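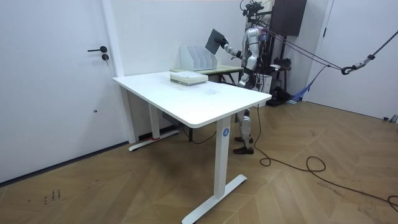
I still don't buy the standing desk thing. Every review says it'll fix my back, my focus and probably my marriage, and then you scroll down and there's a discount code.

Anyway, we have one now. White top, rounded corners, white T-shaped legs. I wanted the Skarine, but they quoted 41 days for delivery, so it was the Nistum, with 17 dollars knocked off for signing up to a newsletter I have since left.

My complaints so far. White shows everything. I wiped it before lunch and there were smudges in the middle again by three. The feet are long and flat and I've caught a toe on the front one twice. The corners I'll give them, they're kinder on the hip than the old Haverford table ever was.

As for the standing, I lasted 30 minutes on the first morning and then went looking for a chair. The booklet suggests 50 at a stretch. I'd like to meet whoever wrote the booklet.

I'll keep it through August and see. My back feels the same, in case you were about to order one.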